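Maple board on a perforated steel bench: how to stop it creeping and keep it flat

Posted in Workshop and Benches

Hina Gilani

I have a solid maple board that lives on top of a blue perforated metal workbench. It gives me a smooth surface for small parts, which otherwise drop into the holes or catch on the rims. The board is 760 mm long and 554 mm front to back. It is held only at its front edge.

Two problems. First, it creeps. If I lean on the near edge while working, the board moves back a few millimetres at a time, and by the end of a session it no longer lines up with the marks I put on the bench. Second, I suspect it is beginning to cup. In February I could slide a 0.3 mm feeler gauge under the middle of the near edge. In the autumn I could not. The finish is whatever it was supplied with, which looks like a thin oil, and I have added nothing.

The work on it is light. Small plastic blocks, sorted and grouped, nothing hammered or cut. 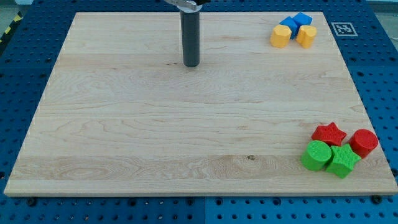 The board on the bench, blocks at upper right. Grain runs left to right.

I would prefer not to drill the maple. Drilling the bench is not possible either, but the existing holes can be used. The bench top is a Graltley panel with a hole pitch that I have measured at 25 mm both ways. I have tried strips of masking tape rolled sticky side out, which held for one afternoon and left residue.

What is the usual way to locate a board like this, and is the cupping worth worrying about?

Clifford Arsenault

Treat these as separate jobs, but do them in an order that does not make one worse. The cupping comes first.

A solid board moves across the grain and hardly at all along it. Your grain runs left to right, so the dimension that changes is front to back, the 554 mm one. For flat-sawn maple, allow 0.3 per cent of width for each one per cent change in moisture content. Between a heated room in winter and the same room in late summer you might see a change of three per cent, giving 5 mm over your width. Quarter-sawn stock moves less. Whatever you use to hold the board has to leave space for that.

Cupping comes from the two faces gaining or losing moisture at different rates. The top face is open to the room. The underside is against steel, and gets air only through the holes. Do the following:

Take the board off and stand it on edge for nine days, with both faces clear and no radiator nearby. Check it with a straight edge across the grain before and after. If the hollow reduces, the cause was uneven drying and the board is sound.

Finish both faces and all four edges with the same product and the same number of coats. End grain takes more, so give it an extra coat. Any hard-drying oil will do. Wait until it is fully cured before the board goes back on the metal.

Lift it off the steel. Rubber washers 3 mm thick, set between the holes and not over them, give enough of a gap for air. I would use 9 of them in a three by three grid. With only four at the corners, a wide board can flex in the middle when leaned on.

The washers may cure the creep on their own. Rubber on bare or painted steel grips well provided both are free of oil and dust. Wipe the bench with white spirit, let it dry, and press down on each washer position once the board is in place.

If it still moves, put pegs in the existing holes. Two behind the back edge, and one at each end. Leave 6 mm between the back pegs and the board if you fit them in the dry part of the year. The end pegs can touch, as there is next to no movement in that direction. Fit a sleeve of rubber tube over each back peg and the gap is taken up softly. Do not trap the board between rigid pegs front and back. It will either bow upwards or bend the pegs.

A 0.3 mm gap is not much for a board of that size, and for sorting small parts it makes no difference at all. I would only plane it if it passed 1.5 mm.

Babar Qureshi

just use the non slip matting that goes in drawers, the open mesh type. cut it 20 mm smaller than the board all round so it doesnt show. mine has been down two years on a steel bench. hoover the mesh when you lift it

Adeel Swati

Agree with Clifford on the washers, with one correction. Check that the rubber is non-marking before leaving it against oiled wood. Black rubber can leave a stain in pale maple, and on a creamy board it shows badly if you ever want to turn it over. Clear silicone or polyurethane bumpers avoid this. The self-adhesive type will not stick to fresh oil, so wait a few weeks or put the sticky side on the bench.

On the mesh matting: some of the cheaper PVC types soften paint and finishes after long contact. Test a piece on a hidden corner for a month.

Also measure the bench before you blame the board. Thin perforated panels sag between supports. Lay the straight edge on the metal with the board removed. I had a 2 mm dip in mine and had spent an evening planing a board that was perfectly flat.

Related items

Peg sizes for Graltley and Skokeck bench panels
Removing tape residue from oiled maple
Flat-sawn or quarter-sawn: reading the end grain
Levelling a steel bench on an uneven floor
Awan hard oil: curing time in a cold workshop

Last updated: February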